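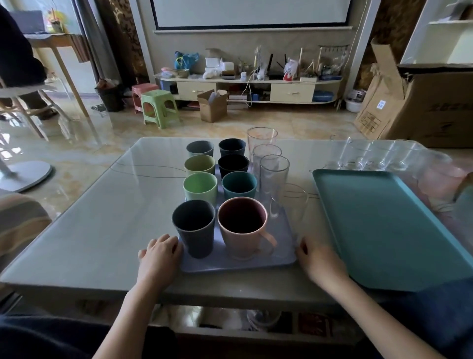
お盆の上に並んだ、色とりどりのプラスチックのコップたち。

そろわない食器のすすめ

この記事は9分で読めます

食器棚を開けたとき、同じ白い皿がぴしりと重なっている家に憧れた時期が、私にも長くありました。雑誌で見るような、深さも色も統一された器が、余白をたっぷり取って置かれている棚です。あれは確かに美しい。いまでも本屋でそういうページに出会うと、つい立ち止まって見入ってしまいます。けれど、このごろの私は、そろっていない食器のほうをもう少し褒めてもいいのではないかと思うようになりました。今日はその話を、お茶でも飲みながら気長に読んでいただければと思います。

きっかけは、去年の11月の引っ越しでした。十数年暮らした部屋から、駅ふたつ分だけ離れた、台所の狭い部屋に移ったのです。台所が狭くなるのですから、当然、食器を減らさなければなりません。新聞紙を広げて棚の中身を床に出していったら、コップと湯のみとマグだけで52個ありました。ひとり暮らしに毛の生えたような家で、52個です。さすがに自分でも笑ってしまいました。

そのとき私は、いい機会だから全部そろえてしまおう、と考えました。前から気になっていたTanitzという店の、白い磁器のシリーズがあったのです。マグと小鉢と取り皿を組にして売っていて、どれを重ねても高さがぴたりと合う。値段も、ひとつ2000円と、まとめて買うには少し勇気がいるけれど、買えないほどではありません。夜中に注文の画面まで進んで、数を入れて、合計を見て、いったん閉じて、翌朝また開く。そんなことを何日もやっていました。

結局、買いませんでした。立派な理由があったわけではなく、手放すほうの器を選べなかったのです。

たとえば、ふちの欠けた藍色の湯のみがあります。旅先の、雨宿りのつもりで入った店で買ったものです。何を食べたかも店の名前も忘れてしまったのに、その湯のみで番茶を飲むと、軒先から落ちてくる雨の音だけは思い出します。それから、Feltarというパン屋の点数を集めてもらった、薄黄色のカップ。正直なところ形はあまりよくなくて、飲み口が厚ぼったいのですが、牛乳を温めるのにはこれがいちばん合うのです。厚ぼったいおかげで冷めにくいのかもしれませんし、単に私がそう思い込んでいるだけかもしれません。

そうやってひとつずつ手に取っていると、これは食器の整理というより、古い手紙の束をほどいているようなものでした。片づけの本には、手に取って思い出にひたるから進まないのだ、と書いてあります。おっしゃるとおりだと思います。でも、進まなくてもよかった日が、人生には何日かあってもいいのではないでしょうか。

そろいの食器の良さは、よくわかっているつもりです。重ねやすいし、洗うときも手が迷わない。お客さまが来たときに、誰にどれを出すかで悩まなくてすむ。とくに最後のは大きくて、子どものころの私の家では、来客のたびに母が棚の奥から「よそゆき」の茶碗を出してきました。桐の箱に入っていて、薄い紙で一枚ずつ包まれていて、子どもはさわってはいけないことになっていました。私はあの茶碗でお茶を飲んだ記憶が、ほとんどありません。家族の誰もがあれを大事に思っていて、そして家族の誰もあれに親しんではいませんでした。いま思うと、少しさびしい茶碗だったという気がします。

一方で、ふだん使いの棚はひどいものでした。色も大きさもばらばらで、景品もあれば、親戚の結婚式の引き出物もある。けれど、朝になると父は緑の、姉は赤の、私は持ち手の太いのを、何も言わずに取っていきました。誰かが間違えて使うと、ちょっとした騒ぎになったものです。「それは私の」と言えるのは、ばらばらだったからです。全部が同じ白いマグだったら、あの小さな縄張りのようなものは、たぶん生まれなかったでしょう。

大人になってから、人の家に呼ばれてうれしいのも、私はそういう棚を見たときです。「好きなのを使って」と言われて、どれにしようかと迷う。背の高いのは氷を入れたらよさそうだとか、あの渋い色のはこの家の人のお気に入りかもしれないから遠慮しておこうとか、勝手なことを考えるのが楽しいのです。選んだコップは、その晩のあいだだけ私のものになります。途中で席を立っても、戻ればどれが自分のかすぐにわかる。名札も目印もいりません。

もちろん、反論はあるでしょう。ものが増えすぎれば暮らしは重たくなりますし、狭い台所でコップの山が崩れそうになるたびに、私だってため息をつきます。じっさい、引っ越しのときには減らしました。ひびの入ったもの、どうしても手が伸びないもの、もらった相手の顔も浮かばないもの。そういうのにはお礼を言って、新しい棚に入るだけの16個を残しました。どれを残すかには三晩かかりました。

残した16個は、見事にそろっていません。背丈も違えば色も違い、重ねるとかならずどこかが傾きます。それでも、朝の6時すぎにまだ薄暗い台所に立って、今日はどれにしようかと棚に手を伸ばす時間が、私は一日のうちでかなり好きです。寒い朝は例の薄黄色、急いでいる朝は軽いもの、前の晩にいやなことがあった朝は、藍色の湯のみ。そろいの白いマグだったら、この数秒の迷いはなかったわけで、それを便利と呼ぶか、もったいないと呼ぶかは、人それぞれなのでしょう。

Tanitzの白いシリーズは、いまも時々お店の前を通ると眺めています。小鉢だけひとつ買おうかな、とも思っています。ひとつだけなら、うちの棚ではそれもまた、ばらばらの仲間に入りますから。

コメント(3件)

みかん箱
うちも引き出物と景品でできている棚です。夫に「そろそろ統一しない?」と言われ続けていましたが、この記事を黙って見せてみようと思います。

夜ふかし
私は統一派です。重ねたときに傾くのがどうしても我慢できなくて……。でも「よそゆきの茶碗」のくだりは、実家の箱入りのお皿を思い出してしんみりしました。今度帰ったら出して使ってみます。

台所の隅
三晩かかったというところ、よくわかります。私はコップ一個に一週間悩んだことがあります。結局まだあります。

お問い合わせ | © Citard 暮らしの読みもの | ページの先頭へ戻る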